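Tundo hand tracking gloves, Saturday demo

I went to the Kilico open day mostly for the free coffee and ended up in line for the Tundo gloves, the pair they use for teaching robots by hand. Defne Polat ran the demo and was super patient with all of us!

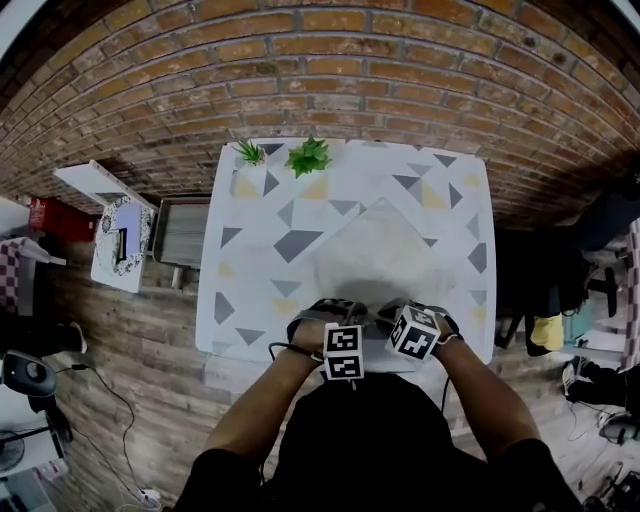

Gloves on, marker cubes up, hands over the triangle table.

They're fingerless, so you keep your own grip - big plus. The cables bugged me a little, and I'd love a smaller cube. Still, 4 out of 5 from me, and I'd go back in August.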